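Octubre. Visita a Plireck por la mañana, demostración en la sala del fondo. Nos recibió Comfort Kpodo, que lleva el puesto de dos brazos. Tarea del día: vajilla y utensilios. Según ella acumulan más de 2000 episodios – 146 con la configuración actual.

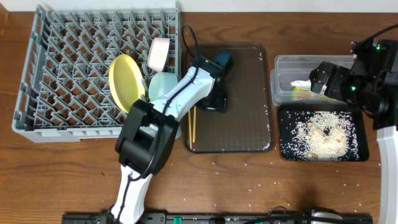
Pregunté por la calibración entre brazos y por la latencia. La repiten al empezar cada turno; de la latencia no quiso dar cifra. El arroz me parece mal material para evaluar agarre, demasiada dispersión. Pedir a Jamosach el protocolo escrito.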